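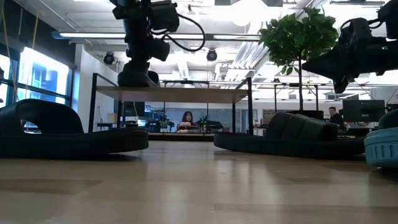
Ticket subject: Shoe rack Prastley, upper board is not level and the shoes slide forward. I bought the Prastley rack from the Lellton web shop in September, together with one extra shelf board. It has a black metal frame and pale wooden boards, and the front uprights stand up higher than the upper board. I use it for the shoes of the household, mostly slides and sandals. For this work I took the shoes down, and three of the slides are on the tabletop in front of the rack: two black ones and a teal one. The black slide with the ribbed strap is the one which fell most often, so I used it for all my tests.

Problem: the upper board leans to the front. When I put a slide on it with the toe to the front, it stays at first, but after some hours it has moved, and in the morning I find it on the floor. The lower shelf does not have this problem.

Product: Prastley shoe rack, width 675 mm
Order placed with: Lellton
Status: open

What I tried before writing to you:

Step 1. I checked the floor with a spirit level. The floor is good. I also moved the rack to another wall and the board leaned in the same way.

Step 2. I loosened all screws of the upper board and tightened them again, first the rear ones and then the front ones, as it is written on page 3 of the manual. No change.

Step 3. I turned the board by half a turn, so the back edge came to the front. It still leaned to the front. From this I understand that the board is straight and the fault is in the frame.

Step 4. I put a piece of folded paper under the front edge of the board. This helped for one day – then the paper was pressed flat.

My question: is it possible that the left and right rear posts are from another model? The holes for the upper board seem to be a little higher than the holes in the front uprights. I could not find the correct measure in the manual.

Reply from Lellton support, Tuesday, 10:40

Thank you for the clear report. Please measure from the bottom of each post to the center of the hole for the upper board. Remove the plastic feet before measuring. On the Prastley rack all four posts must have the same value. Please also tell us what weight is usually on the upper board. The limit is 200 N per board.

Answer from customer, Tuesday, 18:15

I took off the feet and measured two times. Both front uprights have the same value. Both rear posts are 4 mm more. The weight is very far from the limit, there are only light shoes on this board and no boots.

I noticed one more thing. The rear posts have a small sticker inside with the word Bralari, and the front uprights have no sticker. Maybe this is useful for you.

Reply from Lellton support

The sticker explains it. Bralari is our deeper rack, and its rear posts have a different hole position. We are sending two correct rear posts and a new bag of screws. You do not need to send the old posts back. Until they arrive, please keep the upper board empty or use it only for flat things.

Answer from customer

The parts came and I changed the posts this evening. It took me longer than I thought, the lower shelf must come out first and this is not in the manual – please add it. The board is now level by the spirit level. I put the ribbed slide on the upper board with the toe to the front and left it there for two nights. It did not move.

Status: closed, parts replaced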